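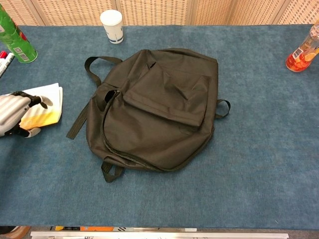 Ticket 56-3 - Backpack order marked delivered, nothing received
Status: Reopened (second time)
Opened by: Samuele Mazza
Carrier: Skarnero
Seller: Stalside
Order handled through: Hosis marketplace

Entry 1 - Samuele Mazza

Order shows "Delivered, left with resident." I am the resident. I was home from breakfast until dark and the bell didn't ring. I checked the mailbox, the bike shed, and behind the recycling bins, so please don't send me the list of places to check. The order is one backpack, black, day size. I need it for a trip and would like either the bag or the money.

Entry 2 - Hosis Support

Hello Samuele, sorry to hear this. Sometimes a package is scanned shortly before it arrives. Please wait 2 business days and check with neighbors. We have set this ticket to Resolved. Reply to reopen.

Entry 3 - Samuele Mazza

Reopening. I don't see how a package can be scanned as left with a resident before it arrives at the resident. Either the driver handed it to somebody or the driver pressed a button. I asked on my floor and the one below. Nothing.

Can you tell me what name was entered at delivery? The tracking page has a "Signed by" line and it's blank.

Entry 4 - Hosis Support

We have contacted Skarnero. They report that GPS data confirms delivery at the address. As the carrier has confirmed delivery we are unable to offer a refund at this time.

Entry 5 - Samuele Mazza

Confirms delivery at which address? I asked for the name and got GPS. I'm on Dal Bello Court. There is also a Dal Bello Street, on the other side of the rail line, and mail has been mixed up between them for as long as I've lived here. My number is 6. I would bet there's a 6 over there too.

If you have the coordinates, send them to me and I'll look them up myself. If you don't have them, please stop telling me they confirm things.

Entry 6 - Hosis Support (internal note, visible to customer)

Customer disputes scan. Asked Skarnero depot for raw stop record. Depot says stop record "matches label." Label not attached. Asked again.

Entry 7 - Samuele Mazza

I can see your internal notes, by the way. I don't mind, they're more useful than the replies.

"Matches label" means nothing if the label is wrong. On my account page the address is correct. On the Stalside order confirmation the second line is missing and it just says "6 Dal Bello." No Court, no Street. So somewhere between my account and Stalside the last word got dropped. Is that a Hosis problem or a Stalside problem? I expect each of you will say it's the other.

Entry 8 - Stalside Customer Care

Hi, Stalside here. We print labels exactly as they come to us from Hosis. The order file we received reads "6 Dal Bello." We'd suggest taking this up with Hosis.

Entry 9 - Samuele Mazza

There we go.

Entry 10 - Hosis Support, second line

I've taken this over from the first team. I placed test orders with the same address on our side. When the address is typed in by hand, the full line goes through. When it's filled in from the saved address list, the street type is sent in a separate field, and some sellers' systems don't read that field. Stalside is one of them. So the label was short and the driver's route software picked the first match, which is Dal Bello Street.

I've asked Skarnero to send someone back to that address. Your claim is no longer blocked.

Entry 11 - Samuele Mazza

Thank you, that's the first reply that reads as if a person looked into it. I have doubts about the driver going back, and more about whoever took in a package with my name on it and kept quiet. But fine.

Two questions. Does "no longer blocked" mean approved? And is the address thing being fixed, or do I just have to remember to type it out every time? I have another order going to the same saved address next week - shoelaces, so not a tragedy, but still.

Entry 12 - Hosis Support, second line

It means approved if Skarnero doesn't recover the package within 3 business days. You don't need to file again. On the fix, I've logged it with the checkout team and don't have a date. For now please type the address by hand. I'd cancel and re-place the shoelace order.

Entry 13 - System

February 18, 2024: Ticket set to Resolved automatically. No customer response required.

Entry 14 - Samuele Mazza

Reopening. It is Sunday. No business days have passed. Please leave this open until there's a bag or a refund.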